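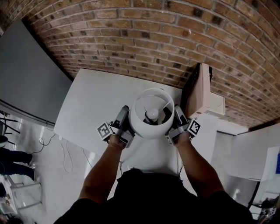
I have been suspicious of the small white cylinder lamp for years, and I bought one anyway. You know the type even if you've never owned one. Every furniture store has a pile of them near the checkout, every rental listing has one on the nightstand, and every article about making your home feel calmer tells you to get a couple and turn off the ceiling light. The white cylinder on the table has the general look of the breed, thin white walls, open at the top, with something round and white like a bulb on a short dark stem in the middle. Against orange-tan brick it looks pretty good, I'll admit. Most things look good against brick. My walls are beige drywall and I think that's where my trouble began.

Mine is called the Stavurholm. It cost $40 at Vedau, the one out past the Bretcombe exit where you have to walk through all the sofas before they let you near anything small. The card on the shelf said it gave "a soft, enveloping light suited to any room." I read that card twice. Any room? I have a hallway with no outlet and a bathroom where the outlet is behind the toilet. But fine, I was there, I'd already walked past the sofas.

First complaint, the open top. I understand the idea. The light goes up, hits the ceiling, comes back down gently and everyone looks well rested. That may be true if your ceiling is white, flat and a sensible height. Mine has that popcorn texture, and what the Stavurholm does is light up every bump of it in a bright circle right over the bed. I had managed to live under that ceiling for years without really seeing it. Now I lie there and look at a cobweb I didn't know I had.

The other thing about an open top is that you can see in. The catalog photos are all taken from the side, at table height, where you get a nice glowing tube. Nobody in my apartment is at table height. I am standing up, or I'm walking over to get my glasses, and I look straight down into a bare bulb. If you're shopping for one, stand over it in the store with it switched on. I'd trust that view over anything on the card.

Then there's putting it together, which the box called "no-tool assembly" and which I would call no-tool in the sense that no tool would have helped. The shade comes flat. You roll it into a tube and there are little tabs that go into little slots, and the shade wants very badly to be flat again. You have to hold it from both sides and press just enough. Press too little and it springs open. Press too hard and you get a dent, and a dent in a thin white shade is there for good, it shows up as a gray crescent whenever the light is on. I have the crescent. I've turned it to face the wall, which works until somebody dusts.

The instructions said 10 minutes. I'm sure somebody at the company did it in ten minutes, on a big clear table, having done it before. I was on the floor, on carpet, with a cat taking an interest in the cord. Do it on a table. Plain and smooth is best, and wash your hands before you start, seriously, wash them and dry them. Matte white shades pick up fingerprints and I have not found anything that takes them off. I've tried a dry cloth, a slightly damp cloth and one of those white sponges everybody swears by. The sponge left a shiny patch. I would put the sponges in the same category as the lamp — praised a lot, mostly by people who haven't checked afterward.

One more thing about the tabs. If the seam isn't lined up perfectly the whole tube leans, and you won't see it until it's on the base with the light on. Before you push the last tab in, stand the shade on the table and look at it from both ends. If it rocks, pull it apart and start over. You'll tell yourself it's fine. I told myself it was fine and it's been leaning toward the closet ever since.

Now the matter of how bright it is. A lot of these come without a bulb, and then there's a sticker inside saying what you can put in, which you read after you've gotten home. I went through 3 bulbs. The first was a leftover from the kitchen and made the bedroom look like a dentist's. The second was sold as "candle warm" and turned the white shade the color of weak tea, to the point that my sister-in-law asked if it was old. The last one is a plain soft white with a frosted finish, the cheapest of the lot, and it's okay. It's what I should have started with. Frosted matters more than the name on the package, in my opinion, with an open shade especially.

I looked into whether spending more gets you a better one. There's a place called Sriwong that sells a similar lamp for a good deal more money, and in August, when I was last in their showroom, I spent a long time picking it up and putting it down. The base is heavier. The shade is already rolled and glued, so no tabs. The cord is covered in fabric, and the switch is still on the cord, somewhere down behind the furniture, where you will be feeling for it in the dark with one arm. Every one of these lamps has the switch there. I can't believe it's what people asked for.

I didn't buy it. The heavier base is a real improvement and I'd pay a little for it, though mine doesn't tip over if I leave it alone. What you'd mostly be paying for is skipping the tab business, and I'd already done the tab business.

So do I like the thing? Some evenings. If I move it from the nightstand to the low bookcase, the bulb is too far down to glare at me when I'm sitting and the circle on the ceiling gets wider and fuzzier and I stop noticing the popcorn. It's a decent lamp for a corner. I still can't read by it. The magazines always show a book lying next to it, face down and open, and I'd like to know how many pages that person got through.

If you own one already and it's bugging you, try these before you give it away. Swap in a frosted bulb. Put it lower than you think. Push it close to a wall, a darker or rougher wall if you have one, and leave some space on the other side. And get a plug-in switch you can reach from bed. Mine came in a pack of 2, and the spare is now on the fan, where it's been more useful than anything I bought at Vedau.

Price on the Stavurholm was still the same when I checked on 6/21/23. They've added a gray one. I'd guess it hides fingerprints better and gives even less light, but I haven't been back past the sofas to find out.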